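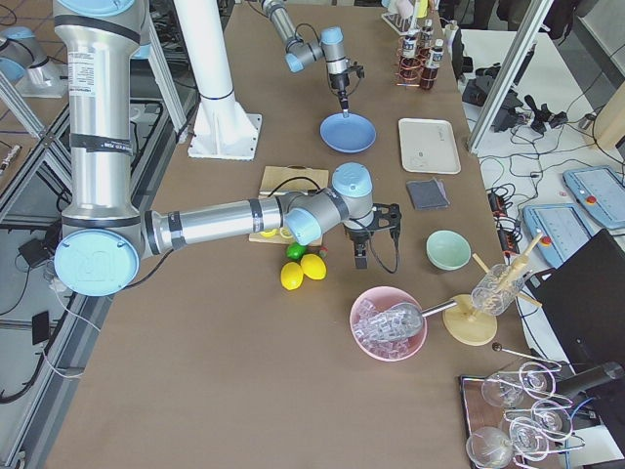 3.2 Release practices among bedroom producers

The second part of the study looked at how home-based electronic musicians decide when a track is finished and where it should go first. We interviewed 15 producers, all of whom recorded and mixed most of their work at home and had put out at least one full-length release without a label advance. Interviews lasted 40 minutes on average and were held by video call, usually late in the evening, which was when most of the participants worked on music.

Participants described two main routes. In the first, which we call the drip route, single tracks are posted as soon as they are mixed, and an album is put together later from the ones that drew the most plays. In the second, the held route, tracks are kept private until a full set is ready. Figure 4 shows the number of months between the first finished track and the first full-length release for each participant. The gap was shorter on the drip route, though the spread was wide and two participants had moved from one route to the other partway through a record.

Figure 4. Months from first finished track to first full-length release, by route. Each point is one participant.

Genre made less difference than we expected. Ambient and downtempo producers were split almost evenly between the routes. Those making club music leaned toward the drip route, and several said that a track made for dancing would sound old if it sat on a drive for a year. Ospina, who makes slow instrumental pieces from tape loops, took the opposite view and had held one record back through three complete remixes.

Blog coverage came up in nearly every interview. Participants on the drip route sent each new track to a short list of blogs, often the same 5 or so, and treated a post as a sign that the track belonged on the album. Tovard had kept a spreadsheet of every message sent and every reply received, and let us read it. Most of the messages had no reply. The ones that did were short, and mentioned a specific sound in the track — a vocal sample, a drum pattern — more often than the artist's background or influences.

Small labels entered late in the process. Sono, the only participant to sign before finishing a record, said the label asked for a new running order and one shorter track, and left the mixes alone. Others used a label mainly for cassette pressing and mail order, and kept the digital sales for themselves. Nuturix had done this with two different labels and planned to do it again.

We did not collect sales figures, and the play counts given by participants were not checked against the platforms. Interview transcripts were coded by the first author and by Socorro Arango, working separately, and differences were settled by discussion. Most of these concerned the word "finished," which participants used for a final mix, a final master and, in one case, a track that had simply been uploaded. Section 3.3 takes up that question using the project files that participants shared with us in January.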